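Automated Vehicles, Unit 4: Notes on the open day demonstration
Ginette Marty

Read these before the seminar and bring your own notes from the visit.

The demonstration was run by Plundov on public roads. Shona Sutcliffe sat in the driver's seat and kept responsibility for the car throughout. Two students rode in the back on each run, and the rest of the group followed the log in the workshop.

The system does three jobs: it keeps the car in its lane, holds a gap to the vehicle ahead and hands control back when it is unsure. On the open stretch the set speed was 72 km/h. Shona could take over with the wheel or the brake at any time.

Lane keeping depends on paint. The software looks for the edge line and the centre dashes, fits a curve to each and steers between them. Dashes are harder to follow than a solid line – the far ones shrink to a few pixels, so the fit leans on the near ones.

Compare the traffic and the roadside on these two stretches:

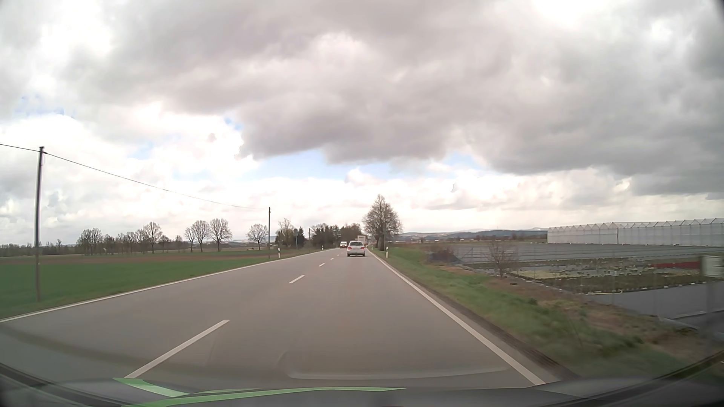
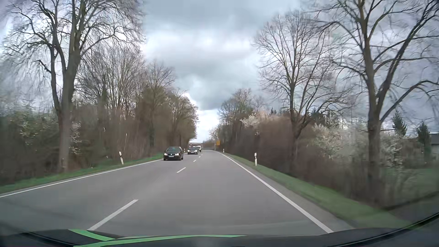
The log marks each handover with a time and a short code. Code 2 means the driver took over by choice, and code 4 means the system asked her to. Do not mix them up when you fill in the table.

For the seminar, choose one handover and write half a page on what the system knew at that point and what the driver knew. Log sheets are in the Kekness folder.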